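Rudier Round Controller

Home > Event Equipment > Singles and Introduction Events > Round Controllers

Availability: in stock, ships from Sarkville
Supplied as: base station, host remote, table markers, scoring cards, carry case
Power: mains adapter or internal battery
Maximum guests per session: 80

Overview

The Rudier Round Controller runs the timing, seating rotation and match scoring for speed dating and other hosted introduction events. It replaces the bell, the stopwatch and the spreadsheet. The base station stores the session plan, signals the start and end of each round, and tells each table marker which guest is due next. At the end of the session it reads the scoring cards and produces a match list.

The unit does not need an internet connection at the venue. All session data is held on the base station until the host exports or erases it.

Timing

Default round length is 5 minutes. Round length and changeover length are set separately. The host can pause, extend or skip a round from the remote without affecting the rotation order. If a round is extended, the finish time shown on the base display is recalculated.

End-of-round signals can be set to tone, light or both. In rooms with background music, light alone is often missed by guests seated facing away from the base station — use the table markers as the primary signal and keep the tone as backup. Volume is adjustable from the base only, to prevent accidental changes from the remote.

A warning signal before the end of the round is off by default. Most hosts leave it off. Guests tend to stop talking when they hear it.

Rotation

Rotation patterns are selected when the session is created and cannot be changed once the first round has started. Supported patterns:

Single-side rotation. One group stays seated and the other moves one table per round.
Full rotation. Every guest meets every other guest. Used for single-gender events and for friendship events. Requires more rounds for the same number of guests.
Island rotation. The room is divided into separate groups by age band or interest, and each group rotates within itself.
Uneven rotation. Used when the groups are not equal in size. The controller inserts rest tables and spreads them so that no guest rests in consecutive rounds, where the numbers allow it.

Late arrivals can be added until the end of the second round. They are placed at a rest table first, and missed pairings are appended to the session as catch-up rounds. Guests who leave early should be marked as withdrawn on the host remote. Their table then becomes a rest table.

Table markers

Each marker has a display on both faces, showing the table number and the badge number of the guest expected next. Names are not displayed. Markers pair with the base station when placed in the charging tray and stay paired until reset. A marker that loses its signal continues to count down on its own clock and resynchronizes when contact returns.

Place markers upright and away from glassware. The housing resists splashes but is not sealed.
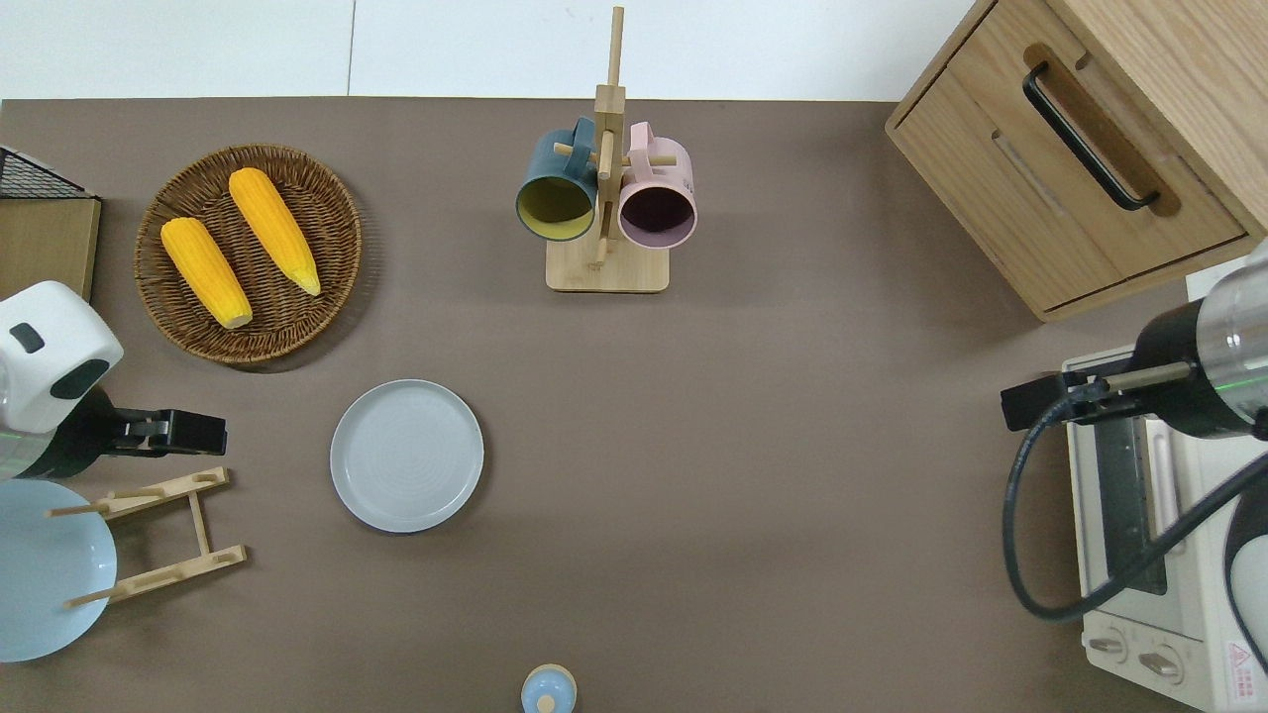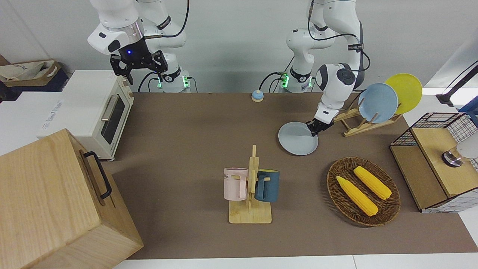
Scoring cards

Guests record their choices on machine-readable paper cards. Each card has one row per round with three boxes: date, friend, pass. Cards are fed through the slot on the front of the base station at the end of the night. Unreadable rows are flagged on the display and can be entered by hand.

A match is recorded only when both guests have chosen each other in the same category. Hosts running events where "date" on one card and "friend" on the other should count as a friend match can turn on the mixed match setting. State this on the guest instructions if it is used.

Cards marked in pencil read less reliably than cards marked in dark ink. Red ink is not read at all.

Match list and guest privacy

The match list is exported to a memory stick as a plain text file. Contact details are included only for mutual matches. One-sided choices are never written to the export and are deleted from the base station when the session is closed.

The host PIN is required to open a closed session. There is no recovery procedure for a lost PIN. A factory reset restores the unit and erases everything on it.

Room layout

Radio range is sufficient for a typical bar, restaurant or function room on one floor. Thick masonry, metal shutters and mirrored walls reduce it. For events spread over two rooms, use a second base station in linked mode. Linked stations share one clock and one rotation plan, and either can accept cards.

Leave enough clearance behind chairs for the moving group to pass. Number the tables in a continuous path. Most seating errors reported to us come from table plans that jump across the room between consecutive numbers.

Battery and charging

The base station runs for about two full sessions on its internal battery. The low-battery warning appears on the base and on the remote. Markers charge in the tray and should be stored there between events.

Known limitations

Firmware released before 23 September 2021 does not support island rotation together with uneven groups. Update before creating such a session. Sessions saved on older firmware open normally after the update.

The controller does not verify guest identity or age. Check-in remains the responsibility of the host.

The earlier Clamley markers can be used with this base station, but show the table number only.

Accessories

Spare scoring cards, single-side or full rotation layout
Replacement table marker
Replacement host remote
Linked mode cable, for setup only
Badge printer, Ejigu Compact

Service

Repairs and firmware questions are handled by Mulugeta Lencho at the Sarkville workshop. Quote the serial number on the underside of the base station. Close and export any open session before returning a unit — stored sessions are erased on receipt.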